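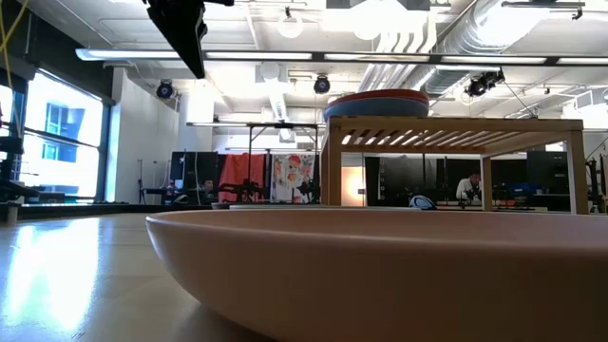
Eltano kitchen kit (arm + gripper + dish rack task pack) — worth it??

Posted by slatwise, Sep 14, 2026

ok so we've had the Eltano kit going since July and I keep getting asked in other threads so here's one place for it. Short version: like the arm, like the fingers, do not like the software, mixed on support.

Use case is tableware. Bowls and plates off the table, up onto a wooden rack, back down again. Boring on purpose. Big open room, huge window on one side, way too many lights.

Good stuff
- long tapered fingers. get in between stacked dishes where fat pads just won't go
- swap is quick, one tool
- cable routing ok once you redo it yourself

Bad stuff
- the planner hates wide shallow bowls. Wants to grab the rim dead center every time no matter where the rack leg is
- calibration drifts. I redo it every morning
- docs are two versions behind

Last batch was 71 picks, 6 drops. Nearly all the drops were wide dishes going on top of another dish up on the rack. Small ones basically fine.

Anyone else running this? Thinking about Gestotlow for the second station but the quote made me sit down.

---

pinchforce wrote:
Six out of 71 is not bad for stock fingers. What's your rim grip depth set to? Default is way too shallow for anything glazed. I went deeper and most of my slips stopped.

---

mugtree_9 wrote:
disagree w/ OP on the planner. Planner's fine, it's the dish models. The pack ships with like dinner plates and a mug and thats it. If you don't scan your own bowls of course it grabs dumb. Took me an afternoon.

---

slatwise wrote:
@pinchforce default, I think? will check. didn't know that was even exposed in the menu

@mugtree_9 I did scan them. All of them. Still goes center rim. I'll grant you it got better on the small deep ones

---

mugtree_9 wrote:
did you rescan after the firmware update? it wipes the custom models and doesn't say so

---

slatwise wrote:
...
ok no. I did not

---

lowtorque wrote:
lol

Also your lighting. Daylight from one side plus spots plus those long linear fixtures and a glossy tabletop, that's rough on any depth camera. I get holes in the depth map the size of a saucer whenever the sun's on the table. Blind down for one batch, compare. Costs nothing.

---

binpicker_east wrote:
Going to be the grump. For that money you're buying an arm with a nice finger set and a demo. We sent ours back after 33 days. Support answered us twice. The return itself went fine, I'll give them that, full refund minus shipping.

Went with a Trinddale arm and printed our own fingers. More work up front, yeah. But when it breaks I know why.

---

pinchforce wrote:
"print your own" isn't a product review tho. Half the people reading this are trying to skip that step. Eltano support has been good to me, usually same day. Maybe depends who you bought through?

---

binpicker_east wrote:
Bought direct. And a kit where support depends on the reseller is a problem, that's my whole point

---

rackandpinion wrote:
Reseller matters a ton. We're on the Sumampouw service plan, they do remote calibration and they'll send a loaner wrist. Not cheap. But the morning recal thing OP has — we had exactly that, it was the base plate bolts. Retorqued, gone. Check yours before you blame software.

---

slatwise wrote:
Base is on a rolling stand so... yeah could be that. Ugh

Was Sumampouw ok with kits not bought from them?

---

rackandpinion wrote:
They took ours. Had to pay for an inspection first.

---

dishpit_dan wrote:
re Gestotlow, have one. Soft fingers, very gentle, super slow. Some 20 seconds a plate on our setup. And they're bulky so forget reaching past a rack leg or into a stack. If your drops are all in the stacking I don't see how it helps you

---

lowtorque wrote:
Agree. Soft fingers for loose stuff on the table, skinny ones for the rack. I wouldn't buy a second brand over six drops, fix the models and the light first

---

mugtree_9 wrote:
and save the models to a usb before the next update. please

---

slatwise wrote:
List for tomorrow: bolts, rescan, grip depth, blind down. One at a time so I know which one did it. Will post numbers.

Still standing by the docs complaint though. Firmware wiping scans with no warning is nuts

---

binpicker_east wrote:
on that we agree

---

Related threads
Grip depth settings for glazed dishes
Trinddale arm, first month notes
Depth camera vs. big windows
Sumampouw service plan: what's covered?
Custom dish models gone after firmware update
WTB: spare Eltano finger set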